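The tile maker of Herer wants you to wait 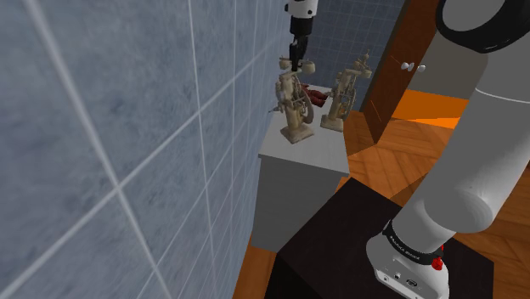 Text: the Marnel editors
Reading time: 2 minutes

The workshop in Herer opens at seven, but the owner is already there at six, checking the kiln. She came to the town 24 years ago to learn glazing and took over the business when her teacher retired.

Blue is still what most customers ask for. "They say blue, and then I put 40 samples on the table and they become quiet," she says. "One blue is almost gray. Another is nearly green in the evening. You must take them home and look at them in your own bathroom."

She does not like to sell on the first visit. A couple from Prondov once wanted 400 tiles the same afternoon, and she sent them away with two. They returned in January and chose a different color.

We ask about grout, and she laughs. "People think of it at the end, when they are tired. A pale line makes every tile stand alone. With a dark line the wall becomes one piece. I like both, but please decide before the tiler comes."

Her own bathroom is not finished. The wall behind the sink has been bare plaster for a long time – her husband has stopped asking. She is waiting for a glaze she tried once at the Yammine kiln and could not repeat.

"Maybe the clay was different," she says. "I kept one piece. It is in the kitchen, under the teapot."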